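4. Sorting and storing the small parts

The Skolico bead loom comes with loose parts which are easy to lose. Please sort them before you start to put together the loom. You need a flat table, good light and a box with small compartments.

4.1 Open the parts bag over a tray. Do not tear the bag from the side, the needles can fall out.

4.2 Check the parts against the card in the bag. There must be 38 warp pins, 9 spacers and 2 needles. If something is missing, write to our Dretport office before you continue.

4.3 Put each kind of part in its own compartment. The box is not included with the loom. Any divided box with a lid that closes well can be used.
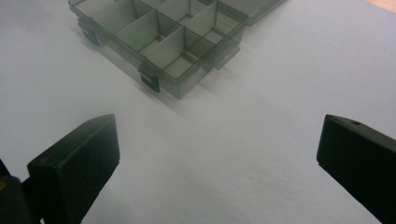 4.4 Keep the warp pins apart from the spacers. They have almost the same length, but the spacers are thicker and will damage the comb if you press them in the wrong hole.

Note: The Drullthorpe model has 66 warp pins. They do not fit in one small compartment, so please use two.

CAUTION: The needles are sharp. Keep them away from children and always close the lid when you finish working.

5. Preparing the table

5.1 Clean the table with a dry cloth. Do not use oil or wax, because the thread takes it up and the beads will not slide.

5.2 If your beads are dark, work on a light surface. If your beads are white or clear, put a dark cloth under the loom.

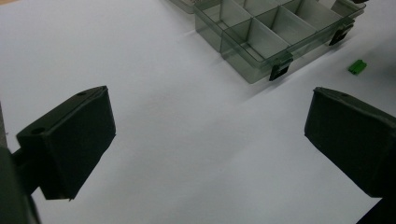
5.3 Place the loom with the tension knob on your right side. Left-handed users can turn the loom around, and then step 6.2 must be read in mirror.

5.4 Loosen the knob by one full turn. It should move without force. If it is stuck, do not use pliers. See section 9, "Knob does not turn".

Continue with section 6, "Winding the warp thread".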